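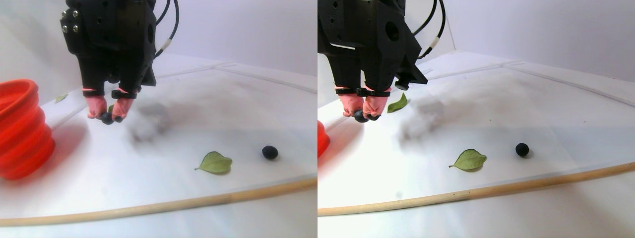 A reader in Durnville wrote to us last fall that her first batch of blueberries sat in the dryer overnight and came out as round and juicy as they went in, and could we please put the part about splitting the skins where people would see it. So we moved it up! It is now step 4 in this section, and we hope she finds it.

Filed under: Manuals & Guides > Kitchen > Food Dryers

Section 3: Setting Up Your Gilthorpe 286 and Drying Your First Fruit

Updated Monday, January 18, 2021

By now you should have the dryer out of its box, the foam pulled out from behind the fan grille (do check, it hides back there) and the trays washed in warm soapy water and left to air dry. If you skipped Section 2, please go back for the voltage label.

Choosing a spot

1. Set the base on a level, hard surface. A countertop is fine, and so is a sturdy table in the laundry room if you'd like to keep the hum away from the kitchen.
2. Leave at least a hand's width of open space on every side, and more at the back, where the warm air leaves. A dryer pushed up under a low cabinet will make that cabinet damp.
3. Plug the cord straight into the wall outlet.

CAUTION: Do not use an extension cord or a power strip with the 286. Do not run it on carpet, on a bed, or on the stovetop, even with the burners off.

Getting the fruit ready

4. Berries with a waxy skin (blueberries, cranberries, most grapes too) need that skin opened before they will dry. Drop them into boiling water for half a minute, scoop them out, and run them under cold water. You want little cracks, so if you don't see any, give them a few more seconds. Some people prick each one with a pin instead, and if you have a quiet afternoon and a good radio program, go right ahead.
5. Pat everything dry with a clean towel. Surface water adds a surprising amount of time.
6. Lay a Lâm mesh sheet on each tray before loading. Small fruit shrinks and will fall through the bare slats, and the sheets peel off the sticky bits nicely afterward.
7. Spread the fruit in one layer with a little breathing room between pieces.

NOTE: The base holds up to 7 trays. Please don't stack more, even though trays from the older Allton model will fit on top. The fan can't push air that high and your top tray will just sit there getting warm.

Starting the dryer

8. Put the lid on with the vent open all the way.
9. Press and hold POWER until the light stops blinking.
10. Set the dial to FRUIT. The fan comes on right away and the heat follows shortly after. A faint warm-plastic smell on the first run is normal and should be gone by the second.
11. Swap the top and bottom trays halfway through, and turn each one a quarter turn while you're at it. Use a dish towel, as the rims do get hot.
12. Start checking early. Take a berry out, let it cool completely, and tear it in half. It should be leathery, with no wet bead when you squeeze it. Damp weather can stretch things by hours, so go by the fruit and not the clock.

NOTE: If the display shows E-77, the lid isn't seated. Lift it, turn it until the tabs drop, and press POWER again.

Storing

Let the fruit cool on the trays, then fill clean jars two-thirds full and shake them once a day for a week. If you see fog on the glass, back into the dryer they go. Cleaning the fan is covered in Section 4.

Comments (3)

The pin method works but my wrist says no. Boiling water from now on.

Can the mesh sheets go in the dishwasher? Mine curled at the corners back in November.

Got E-77 over and over until I noticed I had one tray in upside down. Might be worth adding.

We use cookies to remember your settings and count visits. Accept | Manage choices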